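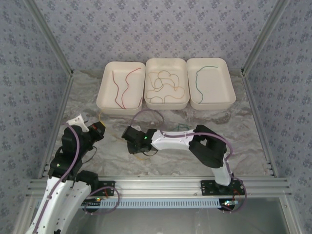 Trays in a row along the back: red, then tan-yellow, then green.

Ticket 1014: Brakenis wire assortment keeps knotting
Opened by: Kirsty Pirihi
Handled by: Glenys Katene, Zindent customer support
Status: open

Hi Glenys, thanks for picking this up so fast! I'll put everything I've tried in one place so you don't have to go digging through my emails (sorry, there were a few).

So, the problem. We bought the Brakenis assortment for the sorting bench, the one with mixed colors, and every time I lift one wire out of the bundle I get half the others along with it. Red is the best behaved. It lies in the tray in loose curves and pretty much stays where I put it. Green is okay too. The yellow is the one making me crazy, it goes into a tray and sits there in overlapping loops like a bowl of noodles, and then a bit of it ends up out on the marble anyway.

Your first email asked whether we were cutting to length before sorting. Yes, we cut everything to 55 cm on the Cha cutter, and I checked the stop on the cutter with a tape measure and it hasn't moved. I did wonder if the blade was leaving a little hook on the ends that grabs the next wire, so I ran my fingers down a bunch of them. The ends feel clean to me.

Things I tried, in order:

Shaking the bundle out over the bench. Made it worse. Don't do this.

Pulling from the top loop. Works for the first couple of wires and then the whole thing tightens up.

Pulling from a loose end and following it back through. Slow, but it does work! I timed myself at 14 minutes for one bundle, and that was with coffee in the other hand for part of it.

Leaving the yellow flat overnight with a book on it. Looked great in the morning, curled right back up by lunch.

I also swapped two of the trays in case the yellow was catching on a rough spot on the rim. No difference, so I put them back the way they were. I really don't think it's the trays. They're smooth inside and the rounded corners make it easy to scoop things out.

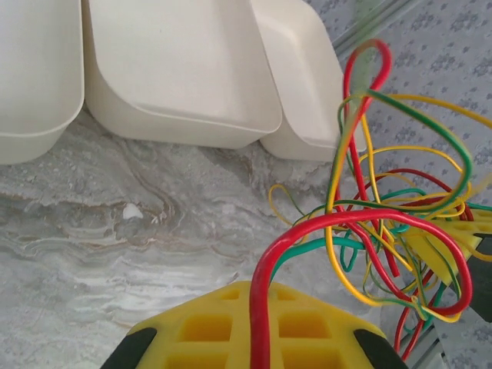

Elus, September 4, 2021

Okay, update! I tried your suggestion of working on the bundle right next to the trays, so there's less distance to drag each wire. It's a good idea but the tangle has opinions. There's red, green and yellow all looped through each other, and the tall loops flop over toward the trays, so I keep having to push them back out of my way.

One thing I hadn't noticed before is that the red isn't all the same. There's a heavier red in with the skinny stuff, and it holds a big springy arch that the thin wires hang up on. Is it supposed to be in this assortment? The label only lists one thickness. I took the heavy pieces out of the next bundle first and the rest came apart in 10 minutes, yellow included, so I think that may be most of my trouble.

Questions for you:

Can we order the yellow on a spool, separate from the other colors? I'd happily give up the mixed bundle for that.

If the heavier red is a packing mistake, do you want it back? I've been saving it in an envelope.

Is the yellow supposed to be that curly, or did we get a batch that was wound too tight?

No rush on a replacement, we have enough to keep going until October. Please leave the ticket open though, I still have 2 bundles to get through and I'll add my times here when they're done.

Kirsty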